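Projects > Civics and Government > Student Reports

Who sets up a summit? Report on the Rillon—Usus leaders' meeting project
27/07/2022
By Marleny Mamani

Our task was to plan a two-day meeting between the leaders of two made up countries, Rillon and Usus, who have not talked since February because of a fight over the Cerkero river crossing. My part was the advance work, so everything before the leaders shake hands. Date, place, agenda, who sits in which room.

Started with the place. Rillon wanted its own capital, Usus said no. We went through three neutral towns and ended on Escobar — small airport, one decent hotel, both teams could get there in a morning. Usus agreed only after we promised equal delegations, 20 people each. Rillon had asked for 30.

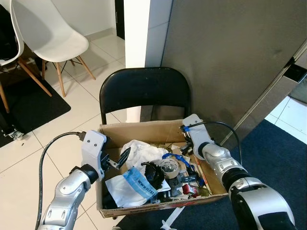
Box of odds and ends on a folding chair

Agenda took the longest. Rillon's foreign ministry wanted trade first because trade is easy. Usus wanted the crossing first or no meeting at all. We wrote four drafts. The last one puts the crossing on day one, morning, leaders plus interpreters only, and trade in the afternoon with ministers. Military hotline on day two. No joint statement promised ahead of time, both sides asked for that which surprised me.

Budget. We had 3425 credits in the class system. Security ate most of it. Interpreters cost 498 and I would not cut there, last year's group did and their teacher notes say the talks fell apart over one word.
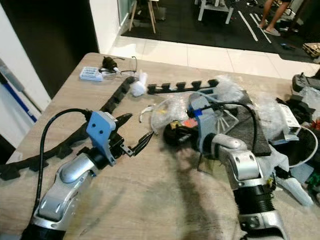 The announcement was its own problem. Who says it first? If Rillon's office puts it out alone it looks like Usus was called in. So same text, same hour, both capitals. Getting the same text took two days of arguing about "dispute" versus "question". We used "question".

What went wrong: I forgot the press. No room for them, no plan for photos, and the Usus team noticed before I did. Fixed late. Also the seating plan had the Rillon finance minister twice.

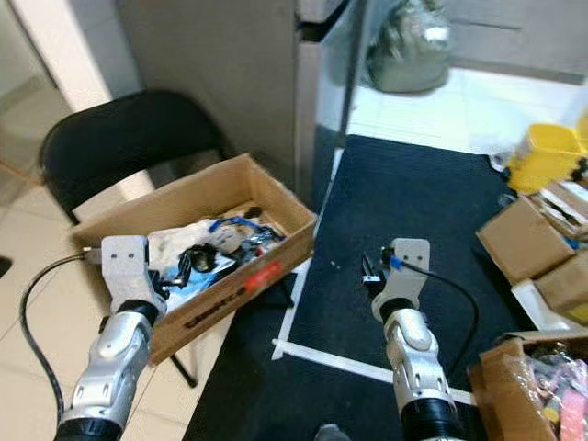 The box and chair, second view

If I did this again I would send the envoys earlier, befor anybody picks a town. Most of what we fought about was settled by two people talking in a side room and then the big group voted on it anyway. Real advance teams probaly know this.

Still to do — the write up of the hotline text, and a corrected seating plan for the file.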